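Mark the log, and leave the robot out of it
Joar Haugland
4 Feb 2024

Most student robotics projects are graded on the final demonstration. I have supervised the manipulation project at Zastedstead since the course began, and I think this is a mistake. The demonstration lasts 2 minutes. The work that decides how it goes was done weeks earlier, by hand, and it receives almost no marks.

Our project is called Rullar. Each group picks a household task, records people doing it with hand-held grippers, trains a policy on the recordings and runs the policy on the arm. The handbook gives the final run 50 per cent of the mark. The report takes most of the remainder. Recording is listed under "preparation", next to booking the room.

The groups started in September. By the end of term they had handed in 2,052 episodes between them. I have watched a fair share of these at normal speed, and I recommend the exercise to anyone who writes a marking scheme. The differences between groups are plain before any training has been run. One operator approaches the cup from the same side every time and sets the grip before moving. Another changes hands without a pattern, pauses, corrects, and leaves the correction in.

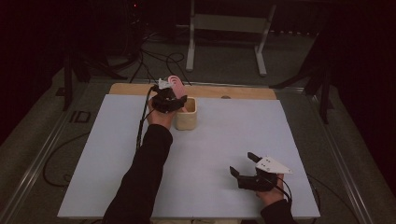
A pause is a decision that has not been written down. If the operator stops above the target to think, the policy has an example of stopping above the target, and it may well do the same on the arm. Students tend to call this a training fault and spend a week changing the learning rate. The fault is in the recordings, and it could have been found by watching them.

The usual objection is that recording is manual labour and that a degree should not give marks for it. I accept the first half. It is repetitive and hard on the wrists. But so is titration, and chemistry departments have assessed bench technique for a very long time. What is being assessed is whether the student can define a procedure, keep to it, and notice when they have stopped keeping to it. I can't think of a skill the later modules depend on more.

A second objection comes from my colleagues on the hardware side. They say a bad demonstration shows up bad data anyway, so the final run already covers it. It covers it poorly. Last year one group had a clean, well-labelled set and lost the demonstration to a loose connector. Another had a set I would not have used for anything, rehearsed one starting position until it worked, and took the higher mark. Both groups knew what had happened. The second group said so in their report, to their credit, and it made no difference to the number.

Object choice is where I would put the first of the new marks. Groups default to cubes because cubes are easy to grip and easy to describe. A cube hides a great deal. Something curved, with a surface that catches, forces the group to say where it should be held and how it should be turned before it is put down. They then have to agree on that between operators, in writing, and the written version is something I can mark.

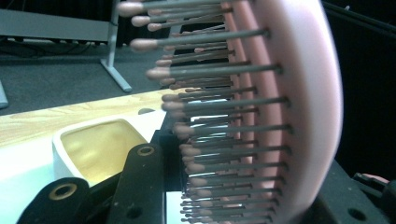

Pink hair brush and gripper fingers, with a white square container beyond.

My proposal for the next intake is short. The final run drops to 19 per cent. The recording log becomes an assessed item in its own right. It must state the task in terms another group could follow, the start and end condition of an episode, the rule for discarding one, and every change made to that rule, with the reason. Discarded episodes are kept and submitted. A group with no discards will be asked to explain how that came about.

I would also have groups swap logs halfway through and record one session from the other group's instructions. We tried this informally with the Flolleck module and it was uncomfortable for everyone, me included, as I had approved the instructions. Two of them could not be followed at all. One used the word "gently" as its only account of force.

There is a cost. Reading logs takes longer than watching a row of demonstrations on one afternoon, and the open day will have less to show the visitors. The department can keep the demonstration for the open day if it likes. I would still run it, and I would still enjoy it. The proposal goes to the teaching meeting with the marking grid attached, and comments on the grid should reach me before then.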